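Review: Villix 300 crowd counter, city festival use
By Wulan Sinaga

The Villix 300 is a pole-mounted people counter sold to towns that have to report attendance at public events. Grallville bought two units for its founding day celebrations in July. I ran both for the full program, from the morning parade to the closing concert.

Setup is slow. Each unit has to be leveled, then calibrated by walking a marked line under it. The manual gives a mounting height but no tolerance. Battery life was good: the main gate unit read 85 percent at the end of the concert.

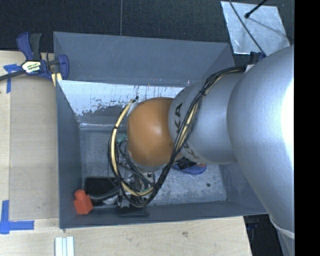
Accuracy depends on the width of the entrance. At the parade gate, a hand tally of 200 people came out as 200 on the display. At the open side of the square, where families walk in close together, the unit undercounted every time I checked it. The housing is plain black and easy to lose against a stage rig after dark. I would have preferred a joint cover in orange, like the rounded one on the silver arm in the photo, so that crews can find the pivot without a flashlight.

Export is by cable only. Ebuka Akande at the events office needed a separate program to merge the two logs, and the time stamps did not match until both clocks were reset.

Suitable for fenced sites with narrow gates. For open squares, keep the hand counters.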